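Setting Up a Two-Arm Cell for Computer Teardown: Working Rules 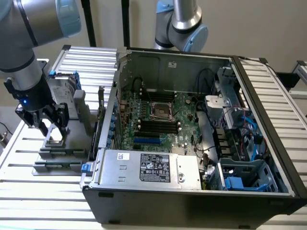

Page last changed: August, by Hertta Turunen (section 5 rewritten, torque note removed)

These rules cover the manual preparation, fixturing and supervised running of teardown jobs on tower computers with two arms sharing one table. They apply to all cells at the Ellby site. They supplement the cell risk assessment and do not replace it. If the two disagree, follow the risk assessment and tell Atieno Mushi.

1. Before the tower reaches the table

Unplug the tower at the intake bench and hold the power button for a few seconds with the cord out. Tag the unit with its Jiltova job number. Leave it to stand for the discharge time given on the intake card. Never open a power supply in the cell. Supplies leave the cell whole and go to the electrical bench.

Remove the side panel by hand. Look for loose screws, swollen capacitors and broken plastic, and reject the unit if any are found. Coin cells on the board are removed by hand at this stage and go in the battery tub.

2. Placing the tower

Lay the case on its side with the open face up and the motherboard facing the ceiling. The case must sit flat across the slats. Feet, latches or protruding tabs that stop it from sitting flat are to be bridged with spacer strips, never forced down with clamps.

Clamp on the chassis only. Do not clamp on a drive cage, a shroud or the rim where the side panel seats. Push the case by hand at each corner. If it moves, start over.

Dress all loose cables into the case or cut them back. A cable lying across the rim is the most common cause of a protective stop in our logs. In the last review period it accounted for 100 of 197 stops.

3. Parts fixture

Place the parts fixture beside the tower, inside the reach of the arm that will load it. Teach the fixture position separately from the tower position. A job that stores the fixture as an offset from the case will be wrong as soon as a different case model is used.

Removed parts go in label up, so that the inspector can read the label without handling the part. Latches and release tabs on a removed part should be left in whatever position they were in when it came out. Do not reset them in the cell.

4. Shared workspace between the arms

Only one arm may be inside the case outline at a time, unless the job has been signed off for joint handling. The interlock zone is the outline of the open case plus the margin set in the Plekico zone file. The waiting arm holds at its park position with the gripper open.

Joint handling jobs (one arm holds, one arm pulls) need the following:

– a written sequence, with the holding arm named at each step
– reduced speed for both arms from first contact to release
– a force limit on the pulling arm, recorded in the job sheet
– a dry run over an empty chassis of the same model

Do not use the indicator light on the gripper housing as evidence that an arm is safe to approach. Read the state from the cell panel. Indicator colors differ between gripper firmware versions and have no safety rating.

5. Order of removal

Work from the top of the stack down. For most towers this means air shroud, drive carriers, power supply, expansion cards, memory and then heatsink and processor. Check the shroud first – on many models it overlaps the memory slots and will crack if a module is pulled under it.

Disconnect SATA and power leads before any carrier or supply is moved. If a lead cannot be reached with the gripper, stop the job and disconnect it by hand under section 6. Once the processor is out, fit a socket cover before work continues nearby, if the board is to be reused.

6. Reaching into the cell

Request a stop at the panel and wait for both arms to report it. Lock the panel with your own lock. Reach in only from the open side of the table. Do not lean on the slats or rest tools on them.

After hand work, take out every tool, remove your lock and restart from the last checkpoint at reduced speed. A restart at full speed needs approval from the shift lead.

7. Records

Record each stop, its cause and the job number. Three stops with the same cause on one case model put that model on hold until Venla Peltonen has reviewed the sequence. Sheets are filed under form 835.

Related pages
Gripper finger wear: inspection and replacement
Ekinci fixture plates: cleaning and storage
Zone file changes: who can approve them
Intake card, tower computers

This site uses cookies to remember your language and login. By continuing you accept their use. Cookie settings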